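Windum Gift Baskets - Frequently Asked Questions

How do I place an order?
Choose a basket from the list, pick a delivery area and pay by card. You will get an email with an order number. If it has not arrived within two hours, check your spam folder and then write to us.

Where do you deliver?
We deliver in Drukmont and Semaan. Orders to Dreltar are pickup only, from the counter at 328 Semaan Road. Delivery is free on orders over $691, which mostly applies to offices and weddings. Everyone else pays the flat rate shown at checkout.

What is the cutoff for next-day delivery?
5 p.m. Orders placed later go out the day after. In February we stop taking next-day orders at noon.

Can I choose the basket?
Yes. We carry low trays, square hampers and round wicker baskets with a tall handle. The handle can be left bare or wrapped in cloth, and wrapping does not change the price.

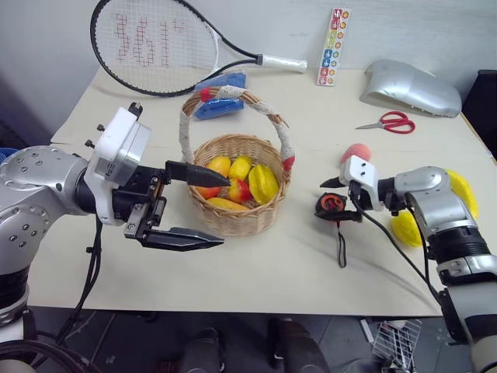 Changes and cancellations

Can I change my order after paying?
Yes, until we start packing it. Write to Rania Hijazi at the order desk and include your order number. Once a basket is packed we can change the card message but not the contents.

What if nobody is home?
The driver will try a neighbor, then bring the basket back to the counter. We hold it for two days. A second delivery is charged at the normal rate.

Contents and care

Do you take allergy requests?
We can leave out nuts, chocolate or any single fruit - please say so in the notes box. We pack everything in one room, so we can't promise that a basket is free of traces.

How should fruit be kept?
Take it out of the wrap the day it comes. Leave peaches and pears on the counter until they give a little near the stem, then move them to the fridge. Keep bananas away from the rest.

Can I return the empty basket?
Yes, if it is clean and the handle is sound. Bring it to the counter and we take $5 off your next order. Trays are not included. 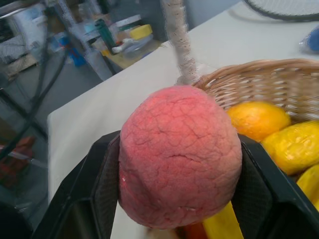 Pink and round, with a wicker basket behind

Do you sell gift cards?
At the counter only. They do not expire and can be used for delivery fees as well.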